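# Brinia Hen

The Brinia is a small, round, very opinionated breed of chicken from the hill village of Colau, and I have been keeping them long enough that my neighbors have stopped asking what that noise is.
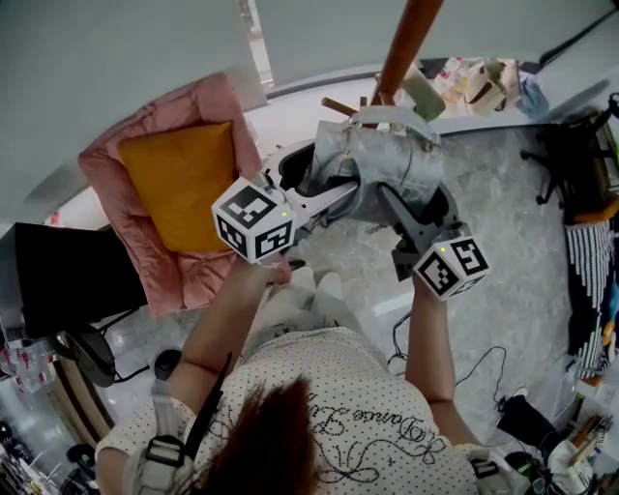
Brinias get their name from the stream that runs below the village, where a farmer called Iulian Buzatu started crossing his bantams with a bigger, calmer farm hen in 1975. He wanted a bird that would sit tight on eggs through a cold spring, and boy did he get one! The usual color is white with small black spots all over, much like the polka dots on the shirt in the photo, and breeders call this pattern "peppered." There is also a solid reddish-brown type (my favorite, don't tell the others) that tends to be a little heavier in the chest.

## Looks and size

A grown hen weighs a bit over 2 pounds and looks like twice that, because she is mostly fluff. The comb is low and bumpy, the legs are slate gray, and the tail sticks up like a paintbrush. Roosters are taller and have longer neck feathers – very glamorous, and they know it. Chicks hatch out yellow with a smudge on the head, and OH the smudge. The spots come in with the first real feathers.

## Temperament

They talk all day. There's a low purring sound for treats, a rising squawk for hawks (and airplanes, and my hat), and a sort of creaky-door noise at bedtime that I've never heard from any other chicken. They're friendly with people but bossy with bigger breeds, so I keep mine in their own run.

Broodiness is the big thing. A Brinia will sit on eggs, golf balls, a potato, whatever you've got. One of my hens sat for so long on an empty nest that I gave in and slipped duck eggs under her, and she raised the whole bunch and yelled at them every time they got in the water.

## Eggs

Expect cream-colored eggs on the small side, with most hens taking a long break from November on. If you want lots of eggs, get something else!

## Lines and numbers

Two lines are kept today. The Antoniadis line is the older one, with bigger spots and a shorter back. The Brotosis line is finer boned and lays a little better, and show people seem to like it more. The last breeders' tally came to 3000 birds, spread over 14 regional clubs, and most of those clubs will ship hatching eggs in spring if you write to them early enough.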